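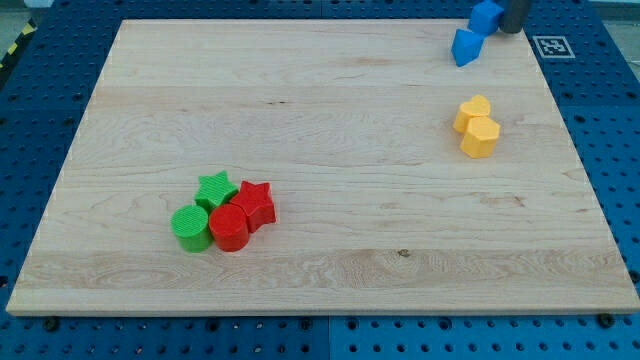
Maja Szewczyk asked, on reading the first draft of this section, why the operator couldn't just record all the examples in one afternoon and go home. She is welcome to try. The arm will learn from her tired examples as faithfully as from her good ones, and Wurkora will then spend its working life putting blocks down the way people do at ten to five.

4. Recording examples for block grouping

Read section 3 (Homing and limits) first. The steps below assume the arm is homed, the board is on the pegboard table and the Dellum recorder is showing a green light. If the light is amber, go back to section 3 and be honest with yourself about step 6.

4.1 Before the first example

1. Check that the marker card is lying flat and nothing is covering it. Sleeves are the usual offender.

2. Wipe the board with a dry cloth. Spray cleaner leaves a shine that the cameras find fascinating.

3. Open a new session in Dellum and choose the task "Group by color". There is also a task called "Group by color OLD". It is there for reasons of sentiment.

4. Enter your initials. Two operators with the same initials should settle it between themselves before recording starts.

4.2 Recording

5. Scatter the blocks. Use the layout card on the screen for the first 18 examples, then your own layouts. People left to their own devices build the same three layouts forever, so press Shuffle when you catch yourself doing it.

6. Press the left pedal to start. Wait for the beep before moving the hand controls.

7. Move one block at a time until each color stands together. Shape doesn't matter in this task: a star may sit next to a cylinder, and a heart next to whatever it likes, as long as the color matches.

8. Lift the gripper clear of the blocks and press the left pedal again to stop.

9. Mark the example Keep or Drop. Do this straight away. Your memory of example 11 will not survive example 12.

CAUTION: Keep your hands off the board while the recorder is running. If a block falls over, use the gripper to deal with it or stop and mark the example Drop. Reaching in "just quickly" teaches the arm that a hand will appear and fix things.

CAUTION: Do not press down to square up a group. Nudge from the side. The gripper will win an argument with the board, and the board is on a four-week order from Cakine.

4.3 What to keep

Keep an example with a fumble in it if you recovered without help. A missed grasp followed by a good one is worth having – the arm will miss plenty of its own and needs to see what comes next. Drop anything with a long pause, a phone call or a conversation about lunch.

Neatness is not scored. Blocks of one color count as grouped when they touch. Teresa Piątek's sessions can be recognized by their perfect right angles, and the model trained on them took twice as long to do anything.

4.4 How many

A full set is 300 kept examples. The set shipped with Wurkora has 478, as the counter on the old recorder was broken and the operators were conscientious. Swap operators every hour and change the lighting at least once per set.

NOTE: Export before you shut down. Dellum will ask whether you want to discard unsaved sessions, and the button it highlights is Yes.

If the export stops partway, leave the recorder on and go to section 9, Ross storage errors.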